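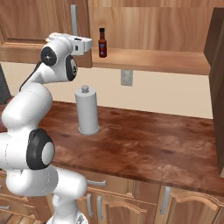
Kitchen with wood-grain cabinetry.

The Kitchen Inventory, Second Year

Readers of this page will recall that in May of last year I undertook to record every item of food purchased for the household. The record now stands at 1,552 entries. I wish to set out the principal findings and the changes that follow from them.

Dry goods were purchased more often than they were required. Lentils were bought on seven occasions while an unopened bag remained in the cupboard. Spices were replaced by habit, and 25 jars have been retired.

With effect from this month, the following arrangements apply. Shopping will be carried out from a written list. Flour, rice and oats will be reordered only when the container in use is the last one. Guests may continue to bring whatever they wish.

My thanks are due to Hanne Partanen, who checked the receipts for the winter months and corrected six of my entries. The question of the freezer has been deferred to a later post.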